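Drying and Storing Small Bowls and Plates: Rails, Wall Baskets and Mesh Cloth

Cinlow Kitchen Notes, updated 2022-02-23

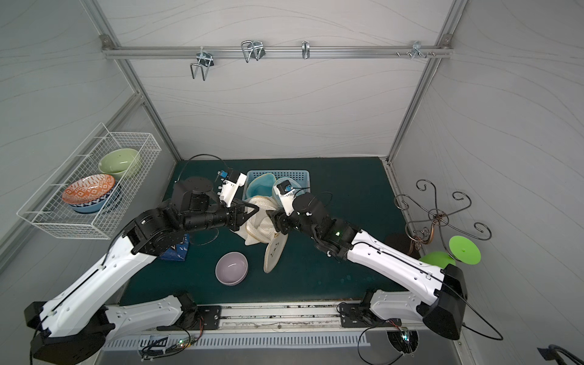

Wall basket at left, hook rail at the back, light blue basket and white mesh cloth on the work surface.

Bowls and plates take up more counter space when they are drying than when they are stored. The notes below cover a small work surface with one side wall and one back wall. They assume light tableware. Cast iron and stoneware casseroles belong on a shelf.

Rail placement
Mount a horizontal rail on the upper back wall, high enough that the longest item on it clears the tallest item standing underneath. Measure with the items hung. The Elleck rail we use is rated for 8 kg, spread along its length. Two heavy items side by side between brackets will bow it over time, so put them near the bracket ends.

Use different hooks for different jobs. A wire cup holder goes at one end, where cups can swing without hitting anything. Double hooks suit paired items such as measuring cups. Single hooks take a sieve or a brush. A small multi-prong hook is best kept for light things with loops. Four hooks on a short rail is enough; with more, items overlap and have to be moved to reach the one behind.

Wall basket
A wire basket on the side wall keeps bowls off the counter and lets air reach the underside. Load the widest bowl first. Patterned bowls with overglaze decoration should not be nested wet, as grit caught between them scratches the pattern. Check the wall fixings every May and retighten. On tile, adhesive plates need a degreased surface and 20 hours before loading.

Counter basket
A plastic basket at the back of the counter works as a holding area for bowls and lidded containers. Choose one with drain holes and a flat base. Translucent containers show water spots more than opaque ones and should be dried by hand if appearance matters. Empty the basket daily. Standing water under it leaves a mineral ring.

Plates
A plate dries fastest on edge. If there is no rack, lean it at a steep angle against something that will not slide, with the foot of the plate on a folded cloth. Keep it back from the counter edge.

Mesh cloth
Open mesh dries faster than terry and does not hold odor as readily. Rinse it, wring it and hang it by one corner. Do not leave it bunched on the counter between uses. Caron mesh cloths tolerate a hot wash without fabric softener, which coats the fibers and reduces absorption.

Suction fittings
Clean the disc and the surface with alcohol, press from the center outward, and leave unloaded overnight. Flekine discs hold 400 g on glass and gloss tile. They do not hold on textured paint.

Working order
Clear the hooks first, then the wall basket, then the counter basket. Wipe the surface last, from back to front.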